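**Ticket:** kitchenette, level 2, dishwasher leaving film on plastics
**Site:** Sandstead
**Raised by:** Kanako Chiba
**Picked up by:** Apostolos Stergiou
**Status:** open, waiting on part
**Priority:** low (Kanako says medium)

**Original report (Kanako)**

Everything plastic comes out with a chalky film. Cups, bowls, the takeaway tubs people keep. Glasses fine, mugs fine. Started in October, after the rinse aid got swapped to the Bandotis one. Lids also come out full of water, every time, tea towels can't keep up. Can someone look before people start using paper plates again.

**9.20 am, AS**

Had a look. Machine is the Skurker under the bench, left of the sink. Ran it empty on the short program. Fills, heats, drains. No error light. Filter was foul, rice and a bit of label off a sauce bottle. Cleaned it, put it back. Wasn't clicked in properly before I touched it, so that's one thing.

Rinse aid dial set to 5. No idea who put it there. Wound back to 2.

**9.45 am, AS**

Salt light is off but the salt reservoir was nearly all water when I opened it. Topped up. Cap seal is cracked, see parts below.

**10.30 am, Kanako**

Re the dial, it was me, the bottle said turn it up if you get spots. We got spots so I turned it up. Sorry. Also please don't run it empty at morning tea, there was a queue.

**11.10 am, AS**

Noted. Spots and film are different things. Too much rinse aid gives a film on plastic, you can wipe it with a finger and it goes smeary. Hard water film is dry and chalky and comes off with vinegar. Which one have you got?

**11.25 am, Kanako**

Chalky. But a bit smeary on the lids.

**11.40 am, AS**

Both then. Great.

Vinegar test on one of the old tubs from the cupboard. Left side wiped with white vinegar, right side left alone. Left side came up clear. Right side still cloudy. So most of it is hard water, the salt, and the rinse aid is sitting on top of that.

**Things tried so far**

- filter cleaned and reseated
- rinse aid 5 down to 2
- salt topped up, spill wiped out of the tub
- top spray arm off, two holes blocked, poked clear with a toothpick
- intensive program, 120 minutes, no dishes, cup of vinegar on the top rack
- tablets swapped back to the Matsuda ones, there was half a box behind the coffee filters

Not tried: different water. Can't do much about the water.

**2.15 pm, AS**

Loading. Went through this with Kanako but writing it down for whoever unloads:

Plastics on the top rack only. Bowls tilted, not flat, and not nested. Cups mouth down. Tub lids upright between the prongs on the right, the clip-on sort hold water in the groove whatever you do so give them a shake. Cutlery handle down exept knives. Scrape first. Don't rinse under the tap for five minutes, just scrape.

Open the door a crack at the end and leave it. Plastic doesn't hold heat like a mug does so it never dries itself off.

Test stuff is the pink bowl, the blue cup, the clear container with the blue line around the lid and the utensil with the blue handle. Please leave those together on the table and don't put them away, I want the same things going through each time. 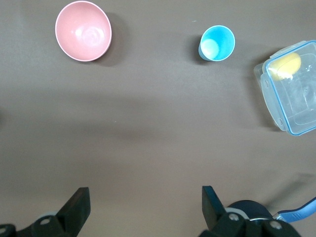 Next load goes on at 4 pm, normal program, salt as is, dial still at 2. If the film is back on the lid and not the bowl I'll blame the rinse aid and wind it off completly for a week.

**2.40 pm, Kanako**

Fine by me. Can the cup go back to its owner after, I've been asked. Also is the vinegar smell going to stay?

**2.50 pm, AS**

Yes to the cup, once the last load's done. Smell goes after a wash or two. Leave the door open.

**Parts**

Salt cap seal, Skurker. Ordered 1. Supplier says 8 working days. Until it turns up, check the cap is tight before every load, quarter turn past where it feels done. Salty water in the tub will put marks on everything and we'll be back here again.

**To do**

- [x] note on the door re top rack
- [ ] fit seal
- [ ] bin the Bandotis bottle or send it to level 1, they have softer plates or whatever
- [ ] Kanako to check lids after the 4 pm load and write it up in this ticket, not by text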